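## 4. Setting Up a Club Tournament

This section applies to organisers who hold an approved host account on the Flilton platform. It covers the creation of an amateur bracket, the registration of teams, the configuration of match lobbies and the recording of results. Player accounts are dealt with in Section 3. Prize payments are dealt with in Section 6.

Revised 7 October 2026.

### 4.1 Before you begin

Confirm that the following are in place:

- a host account with the status **Verified**;
- a club page with a current contact address;
- a written set of match rules, in PDF or plain text;
- at least 2 match officials, each with a separate login.

> **Note:** An official may not be entered as a player or substitute in the same tournament. The platform checks this when the bracket is locked and will refuse to continue until the conflict is removed.

### 4.2 Creating the tournament

1. Sign in and open **Host Tools**.
2. Select **New Tournament**, then choose the game title from the list. Titles marked with a grey dot are supported for manual results only.
3. Enter the tournament name. Names may contain up to 300 characters, but only the opening words are shown on mobile devices.
4. Choose a format. Single elimination, double elimination and Swiss rounds are available to all hosts. League play is available to clubs that have completed one earlier tournament.
5. Set the region. This determines the default server, the time zone shown to players and the language of automatic messages.
6. Upload the match rules.
7. Select **Save as Draft**.

A draft is visible only to the host and to the officials named on it. It may be edited freely until registration opens.

> **Caution:** The game title and the format cannot be changed after registration opens. If either has been entered incorrectly, the tournament must be cancelled and created again.

### 4.3 Opening registration

1. Open the draft and select **Registration**.
2. Enter the opening and closing times. Both are recorded in the time zone of the tournament region, whatever the location of the host.
3. Set the team limit. A community bracket may hold no more than 20 teams. Larger events require a Figueroa licence, described in Appendix B.
4. Set the minimum age. Where players under 18 are admitted, tick **Guardian consent required**.
5. Choose whether teams are accepted automatically or by approval.
6. Select **Open Registration**.

Each team captain receives a confirmation message with a check-in code. Captains are responsible for passing match times on to their own players. The host should not forward check-in codes by public chat.

Teams may replace players until registration closes. After that time, only substitutes already on the team sheet may be fielded. Requests for an exception must be made in writing and must be answered by an official before the team's next match.

### 4.4 Seeding and locking the bracket

1. When registration has closed, open **Bracket** and select **Generate**.
2. Choose **Random**, **By rating** or **Manual**. Ratings are drawn from the Diro ladder and are those in force at the close of registration.
3. Check the bracket for clubs that have entered more than one team. The option **Separate clubs** places such teams in opposite halves where the format allows.
4. Ask a second official to review the result.
5. Select **Lock Bracket**.

Once the bracket is locked it is published on the club page. Teams that withdraw after this point are shown as forfeiting, and their opponents advance.

> **Note:** Teams without a Diro rating are placed below all rated teams, in order of registration.

### 4.5 Configuring match lobbies

1. Open **Lobbies** and select the round to be played.
2. Assign an official to each match.
3. Set the spectator delay. The delay must be switched on for every match that is to be streamed.
4. Select **Test Connection**. If the test fails, confirm that port 1122 is open on the host's network and run the test again.
5. Select **Release Lobby Codes**. Codes are sent to captains only.

Captains must check in before the posted start time. A team that has not checked in when the lobby closes is recorded as absent. The assigned official may reopen the lobby once, with the agreement of the opposing captain.

> **Caution:** Do not release codes for a later round while results from the current round are under dispute. Codes cannot be recalled, and a team that has joined a lobby is treated as having been called to play.

### 4.6 Recording results and disputes

1. At the end of each match, both captains enter the score.
2. If the scores agree, the result is confirmed and the bracket is updated.
3. If the scores differ, the match is marked **Under review** and the assigned official is notified.
4. The official examines the replay file and any screenshots supplied, then enters a decision with a short statement of reasons.
5. Either captain may appeal once. Appeals are heard by an official who did not take part in the first decision.

Replay files should be kept until the end of the January following the tournament. Hosts who use the Susasov archive service may leave this to the automatic setting.

### 4.7 Closing the tournament

1. Confirm that no match remains under review.
2. Select **Publish Final Standings**.
3. Download the results file and store it with the club's records.
4. Select **Close Tournament**. Team chat and lobby access end at once.
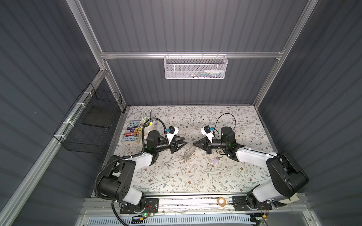 Haiyan Shen: Step 3 of 4.4 needs a further sentence. With Swiss rounds, **Separate clubs** held for the opening round only, and two of our own teams were drawn against each other in the next one. We had already locked the bracket by then. Could the manual state which rounds the option covers, and whether an official can redraw a single pairing?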